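The cable that kept catching

It has been a long July in the back end of our place in Bostden, and I promised myself I'd write this one up before I forgot the details. Those of you who have followed the Fogh posts will know I've been trying to get a two-armed robot to tidy up a truly horrible pile of stuff by the door. Bottles, bits of black fabric, a cardboard box, the lot. My family calls it research. I call it never having to clean the hallway again.

Most of the early runs were fine, in a slow sort of way. Then, partway through run 156, the right arm stopped dead and threw a joint fault. I cleared it, had a cup of tea, started again, and got the same thing a little further on. 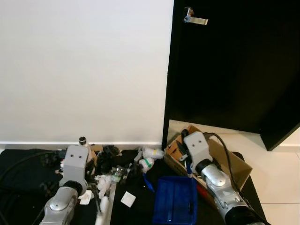

I did what I always do, and blamed the software. I'd moved to the new Pruline controller the week before, so I spent a whole evening (and a good part of the next one) rolling it back and going through the logs line by line. The load on the wrist joint would creep up for 12 seconds or so of perfectly ordinary reaching, and then jump. Same thing on the old version. I was pretty grumpy by then, I'll admit.

It was only when I pulled up a stool and watched the arm itself, instead of the numbers, that I noticed how the cable behaved. Every time the wrist swung back toward the wall, the loop drew tight against the box and the arm was hauling on its own lead.
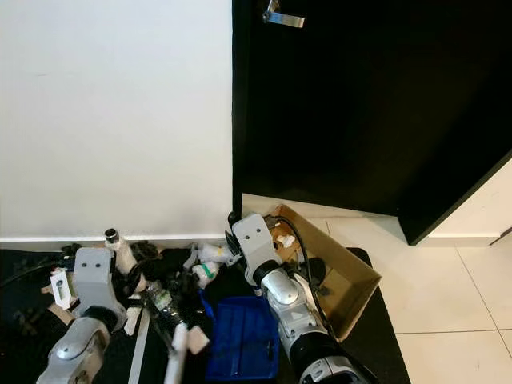 The right arm over the pile, with its cable running down into the box.

I felt a bit silly, but also quite relieved! A snagged cable is a cheap problem. What bothered me more was that I'd cleared the fault 5 times with my hand near the wrist, trying to be helpful. An arm that is pulling against something can let go all at once, and I know that perfectly well. So there's a new rule here, which is power off and stop button in before anyone reaches over the mat, me included.

After that I went over both grippers for damage, slowly, with a torch and the wrist cameras running. I was worried about the fingers most of all, as the Plullier spares take forever to get to us.

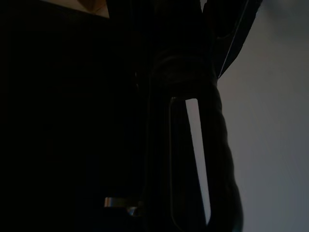

What I've changed

I've ordered 2 spring clips to hold the cable closer to the forearm, and the slack will get tied off well away from anything with a rim. The load limit on the wrist is lower now too, so it should complain sooner and more politely.

The old controller is staying on until the clips arrive, and then I'll put the new one back and start the count again. If any of you have a favourite way of routing cables on a small arm, please leave a comment, I'd love to hear it.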